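Última actualización: 29/01/2021

Jasum publica «Morix se ríe solo», 211 chistes para leer en voz alta

¡Por fin puedo contarlo! Soy Tudor Cârstea y mi segundo libro de humor sale ya con la editorial Jasum: 211 chistes cortos, casi todos malos (de los buenos-malos, espero), repartidos en 28 capítulos. El protagonista es Morix, un cartero de Drestville que nunca entrega nada a tiempo.

Lo terminé en diciembre, después de leérselo entero a mi familia, que todavía me habla. 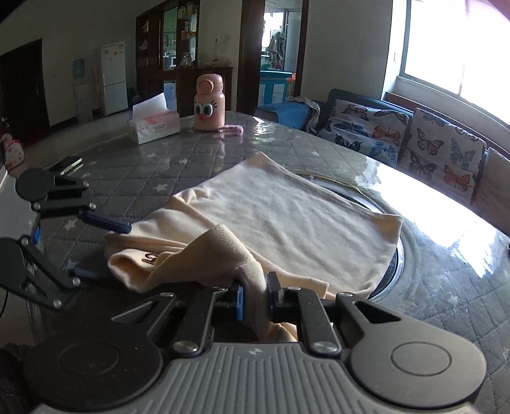 Foto: archivo Jasum

La edición es de bolsillo, con dibujos de Mocanu, y lleva unas 60 páginas más que el primero. Hay chistes de médicos, de suegros y tres que mi editora quiso quitar y yo no la dejé, ¡ya me diréis!

Los libreros y medios que quieran un ejemplar pueden pedírselo a la oficina de prensa de Jasum.

Comentarios (3)

lola_m: El primero lo regalé dos veces. ¿Este vale para niños?

Paco R.: El del buzón ya me lo sabía, pero me reí igual.

Inés: ¿Habrá edición en tapa dura?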